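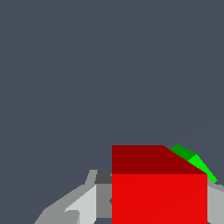

Red cube on grey.

9 Mar 2020

I said in October that I would write up how the meal scheme at work was going, and then I didn't, so this covers the whole winter.

For anyone new, I do the books three days a week at Kramer, a small chain of soup and sandwich shops. We have 6 branches. Last year the owners agreed that for every large soup sold, the price of a basic meal would go to the food bank in Ukholm. The idea came from Roswitha Petersen, who runs the Skastetti branch and had been giving away her leftover bread for years without telling head office.

The first month paid for 251 meals. I thought that was low and so did the owners. Part of the trouble was the till. Staff had to press a separate button for the scheme, and at lunchtime with a queue out of the door they forgot. We had the button removed and the sale now counts by itself. The next month it was 740, and it has stayed close to that.

Some customers have asked whether we put the price up to cover it. We put soup up by 20p in the autumn, but that was the cost of vegetables and the new tubs, and it would have gone up anyway. I told one man this at the counter and he said it was exactly what he would expect me to say. Fair enough. The accounts are on the wall in each branch if he wants to check them.

The food bank would rather have money than soup. They buy tins and rice in bulk from Fleltska and get far more for it than we could. We did try sending surplus soup over in the van, but it needs to be kept cold, their fridge is small, and twice it had to be thrown away. The bread still goes, as bread is easy.

The owners have asked me if the scheme brings in trade. I can't tell them. Soup sales are up on last winter, but we also changed the menu and the café opposite the Ukholm branch closed. Roswitha thinks people come back for it. I think they come back for the leek and potato.

What happens in summer is the next thing to sort out. Hardly anyone buys a large soup in warm weather, and the food bank is just as busy then. I have suggested moving it to the salad boxes. There is a meeting at the end of the month and I'll post what they decide.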